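Cookie notice: we use cookies to keep you signed in to the support desk. Accept / Settings

Ticket 1744 – Folding trainer loses the edge on dark garments
Posted 2018-05-18 by Vasylyna Pylypenko, Hindodier laundry support

Khrystyna-Mariia Kovalchuk reported that Cludano keeps stopping on black items at the start of a fold. Light towels go through fine. Log shows error 2615, edge not found, and only on dark cloth.
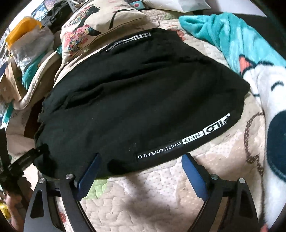 Our folders now teach the moves they used to do by hand all shift, and they're wonderful at it – Khrystyna-Mariia spotted the pattern before I'd opened the log! Her hunch was the printing. A black garment with white FILO lettering along the lower edge gives the software a bright line to chase, and I think it takes the letters for the hem.

Tried so far: edge threshold reset to 1680, no change. Turned off "prefer bright line" and the next 12 black pieces ran without a stop. Very happy with that.

Still open: lint specks get picked up as corners now and then. Passed to Toltenetti. Please leave the setting off until they answer.

Recent tickets
Kuzmenko cart won't dock
Fitted sheets, again
Shift sign-in for folding trainers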